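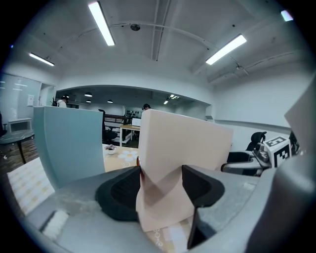
To: Demonstration Collection list
From: Program Office, Tomley site
Date: 2/4/24
Subject: Re: Holding the notched blocks during hand-held demonstrations

Dear list members,

Thank you to the Baltach site for the questions sent to this list, which are quoted below. Our replies follow each one.

> We are preparing to record the block placement task with the
> hand-held grippers. The instruction sheet says that the block is
> to be held "upright", but it does not say which way the notch
> should face. Our demonstrators have been doing it both ways.

The notch should face down. The foam block is to be pinched between the two fingertip pads and kept upright until it is over the target. Demonstrators may turn the block while it is still on the table, but should not turn it against their own body or with the free hand. A demonstration in which the free hand touches the block should be marked as rejected at the time of recording — please do not leave this to the reviewers.

> Can demonstrations already recorded with the notch facing up
> be kept?

Yes, under a separate task label. Of the 2,976 demonstrations held in the Pania archive for this task, 446 were recorded with the notch up, and these have been moved to their own folder. They will not be used in the first round of training. A further 69 could not be sorted and will be looked at again by hand.

> Is it acceptable for one person to work with 2 grippers, or
> should the second one be left out of the session?

Both arrangements are acceptable. Where only one gripper is in use, the other may remain on the table, provided that its marker cube is left fitted and it is not moved during the recording. If it is bumped, stop and begin a new demonstration.

> Lastly, our remote control station is now working. Should we
> repeat the same task with it?

Not at this stage. Erdem remains the only site approved for remote control of the arm on this task. Remote demonstrations are slower, and the fingers tend to close harder on soft foam than a person's grip would. We would like to compare the Erdem recordings with the hand-held ones before other sites begin. Baltach is welcome to use its station for operator practice, with saving turned off.

Sites are also reminded that the fingertip pads should be checked before each session. Worn pads let the block slip as it is lifted, and the robot will learn from the slip as readily as from the rest of the movement.

The revised instruction sheet will be sent to this list once the Erdem comparison is finished. Until then, the December version applies, together with the answers given in this message.

Regards,
Program Office
Tomley site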